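# Draken Study: Handling Tableware with Two Arms

January 2018

The Draken study looks at how a robot with two arms learns to clear and set a table from demonstrations given by a person. The work is carried out by the Jotham laboratory with support from Plateck. The data set now holds 2440 demonstrations, recorded with cameras at the head and the wrists.

## Wrist view

A red plate and a white bowl as the gripper meets them. Glare on glossy rims was the main source of error in the first round of training.

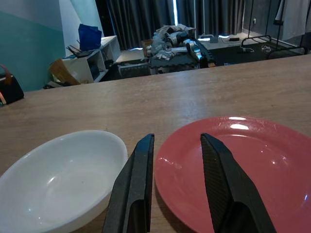 Ming-te Peng asked whether matte dishes would remove the problem. The group has chosen to keep glossy ones, as most homes have them.

## Head view

The right gripper is at the rim of a tilted white bowl, with cutlery lying beside the yellow plate. Bowls are handled by the rim in all demonstrations.

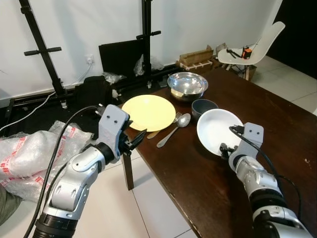

## Crowded dishes

Steel, glass and other dishes stand close together at one end of the table. Clear glass remains the hardest material for the Siu depth model.

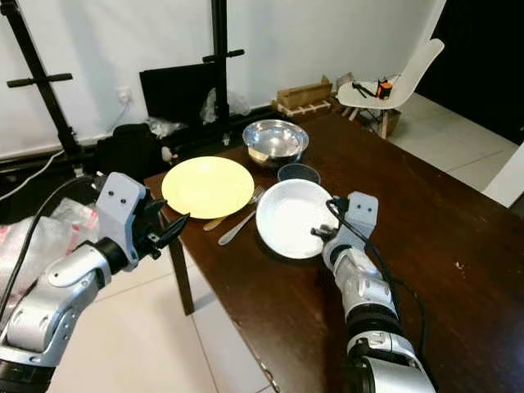

In the October trials, adding the wrist views to the head view cut failed grasps on glass by half - the largest gain from any single change.

## Mirror

The robot's legs and a white chair are reflected in a wall mirror. Reflected floor can be read as open space, and the method now marks such areas as uncertain. 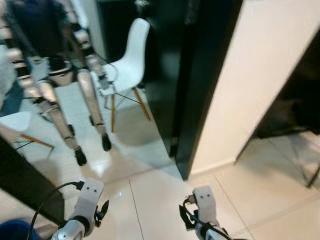

According to one reader of the draft report, two further rooms should be tested before any claim is made about mirrors in general. The laboratory has accepted this advice, and the tests will form part of the next stage.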